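Ticket 1871 - Bin not collected, booking shows "complete"
Opened by: Yupin Boonyarit
Assigned to: Anderson Rezende, Wongsuwan dispatch

Problem
Our green waste bin was booked for pickup on 5 December 2022. The truck did not come, but the customer page says "complete" and I already received the invoice. I tried to book again and the page says the address has no active bin.

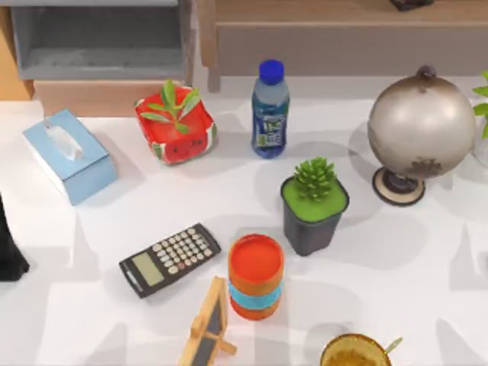

Checks done
1. Driver log: bin 176 was scanned at the next street, same house number. Our bin is 1626.
2. Released the wrong scan. Status is still "complete" after 60 minutes.
3. Asked Mali Mathias to close and reopen the hire by hand. Status is now "on site".

New pickup is booked for Wednesday morning. Invoice is on hold - please do not pay it yet.

Reply from customer: Thank you, I can see the new booking. The old invoice is still in my list.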